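Neramier: Small Rubbish, Seen From Very Close
Gallery page, posted 22 September 2018

Most robots that pick up litter look at it from above, from a sensible distance, the way you would look at a buffet. The Neramier project looks at it from so near that you lose track of what it is. We have been doing this at Fellstead since May and have become quite attached to the results, in the way people get attached to bad knees.

The idea belongs to Vikas Sachdeva, who was tired of watching our arm grab things by the part that gives way. From far off, a dented container and a sound one are the same lump. Up close you get creases, splits, torn edges, and all the other places where a finger should not go. So the arm makes a first guess from the overhead view, moves in, takes a second look, and only then picks a grip. We call this the second look, having spent our naming energy on Neramier.

The cloth

Everything is laid out on dark fabric. We tried a pale surface first and spent a week teaching the software to find white paper on it. The black cloth shows every speck of lint, and the software has opinions about lint too, but they are milder opinions.

Cartoon on a crease: a dented printed container beside something long and white, wrapped in paper. The artwork has black outlines much stronger than any real fold.

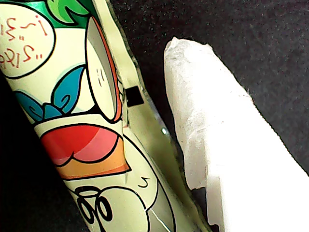 Printed packaging was where the first version of the method came apart. It had been trained to treat a hard dark line as an edge, and an edge as a place to put a finger. Cartoonists draw hard dark lines for a living. The arm would come down with great confidence on a drawn curve in the middle of a wall and push the wall in.

Vernon Leclerc fixed it, after a fashion, by making the second look a pair of looks with a small sideways move between them. Ink stays put on its surface while a real edge slides against whatever is behind it. This costs us 2 extra seconds per item and has made the demo much less exciting for visitors.

Paper is the other half of the trouble. It wrinkles when touched, so the plan made before contact is out of date at contact. Our current answer is to squeeze slowly and let go if the thing changes shape too fast. Vikas would like a better answer. Vikas is welcome to write one.

What we ran

The trial set has 438 items, none of them glamorous. We made 1,654 attempts with the second look switched on, and stopped there, short of the 2,000 we had promised in the plan, when the wrist joint started making a noise like a pepper mill. The wrist went off for repair. The plan was amended.

Our Dadholm overhead model was kept running the whole time as the thing to beat. On plain rigid items it does as well as we do and finishes sooner, which we put in the report in a normal font size. The second look pays for itself on folded, torn and see-through items, and that is where we intend to keep looking.

White on white on white

Translucent plastic is the hardest material we have. Light gets into the wall and wanders around before coming out, so the depth estimate is apt to land anywhere between the near side and the far one. Vernon keeps a folder of the worst views and shows it to new students on their first morning.

A milky sleeve with a white rod running into the bore, and a crumpled white piece close by on the left. The fine scratches on the rim are a gift — they are something for the matching step to hold on to. 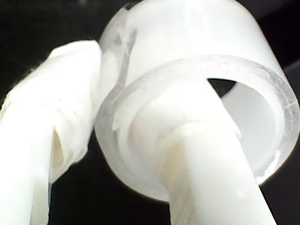
Still to do

Vashisht, the planner that picks the grip, still treats a rod in a sleeve as one object until it tries to lift them. We want it to suspect two parts earlier, ideally before one of them is rolling across the lab.

Shiny foil edges are next on the list. They were next on the list in May as well.

The report has the full tables, including the ones we would have liked to leave out. Write to Vikas for a copy. Vernon handles complaints, and his inbox is usually full.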